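Teaching a Gripper When to Let Go

Cloth handling has a bookkeeping problem. Most training sets for it record where the hand was and what the arm did next, and leave out how much fabric was between the fingers. The Inby group at Irkthorpe decided to label that one variable and see how far it carried.

Their method, called Fakir, starts with 2,319 recorded grasps. Each one is tagged by hand as an edge grasp, a single-layer grasp or a bunch. After duplicates and bad recordings were removed, 1,949 remained. A small network then learns to predict the tag from the wrist view alone, before the arm lifts. If it predicts a bunch and the task calls for an edge, the gripper opens and tries again.
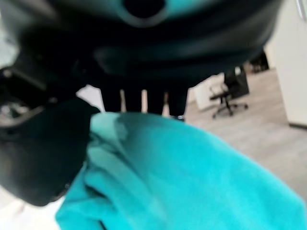

Turquoise cloth gathered at the gripper, from the wrist camera.

The wrist view is a poor one by most standards. The fingers block much of the fabric, and everything near the lens is blurred. The group kept it because an overhead camera loses the contact point as soon as the arm moves in.

On held-out grasps the tag was correct 80 percent of the time. Most errors were single layers called bunches, which cost a retry but not a failed fold. Training on only 1,314 of the grasps gave nearly the same score - a sign that more data of the same kind may not help much.

Thick towels remain the weak case. Tulow, the follow-up project, adds finger force readings to the same network and starts in April.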